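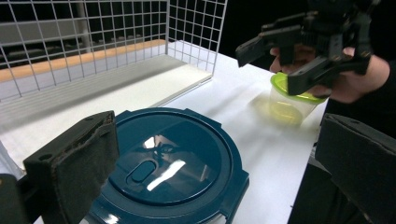 June 11, 2019

Bench notes, sourdough and rye trials, Lerkcombe kitchen

Came in early to feed Buso before the ovens went on, and found him well past his peak, flat on top with that sharp nail-varnish smell he gets when the night has been warm. I gave him a bigger meal than usual (one part old starter to five of flour and five of water, by weight) and left him on the shelf by the window. For anyone new reading this, Buso is the rye starter. The wheat one has never earned a name, poor thing, though she does most of the work.

Today was meant to be the third go at the Asamoah loaf, the dark one with the soaked seeds that we have been fiddling with since January. The first two were good eating but gummy about an inch up from the base, and I have been blaming the soaker. So this time I cut the water in the soaker by 30 grams and let the seeds sit overnight with the salt already in. They were plump this morning and there was no puddle at the bottom of the bowl, so that much I like.

Mixed at 8:15. Total dough for the four small tins came to 3000 grams on the nose, which pleased me more than it should have. The paste was stiffer than last time and I had to wet my hands twice to get it off the paddle. Rye never feels like dough to me, it feels like something you would use to mend a wall, and I keep having to remind myself to leave it alone. Dorian walked by and said it looked dry. I said wait and see, and I wrote it down here so that one of us can be right later.

Bulk was short, an hour and a half, then into the greased tins with a wet spatula over the tops and a good dusting of flour. I like to watch for the cracks in the flour -- they tell me more than the clock does. They opened up at almost 100 minutes, a fair bit slower than the last batch, and I'd put that down to the salt in the soaker. Or the stiffer paste. I changed two things at once again, I know, I know.

Baked hot for the first stretch, then turned down and left well alone. One tin at the back left colored faster than the others, as it always does in that oven, and I swapped it with its neighbor halfway. Out of the tins, the tallest loaf weighed 683 grams and had a nice hollow knock to it. The other three I weighed together like a fool and then forgot to write down the number before wrapping them.

Flour note while I remember: we are on the last sack of the Nuvidetti medium rye, lot 478, and the new lot feels coarser between the fingers. I would like to finish this run of trials on the old one if we can, so please, please don't use it for dusting! There is plenty of the cheap white for that, in the bin under the scales.

Dorian Sabatier asked whether we could put some caraway in. I am not against it, I grew up on caraway, but I would rather get the crumb sorted first and then play with flavor. He has a point that customers who buy dark rye tend to expect it, and maybe two of the next four tins could have it, ground fine so it doesn't get stuck in anybody's teeth.

The loaves are wrapped in cloth on the second rack and should not be cut until tomorrow afternoon at the earliest. I mean it about the afternoon. Last time someone had a slice off the end while it was still warm, and then we all stood there arguing over whether it was gummy, when of course it was gummy.

To do: order more seeds, descale the kettle, feed the wheat starter at closing, and look up what I did with the oven vent on the second trial, as the page has molasses on it and I can't read my own writing.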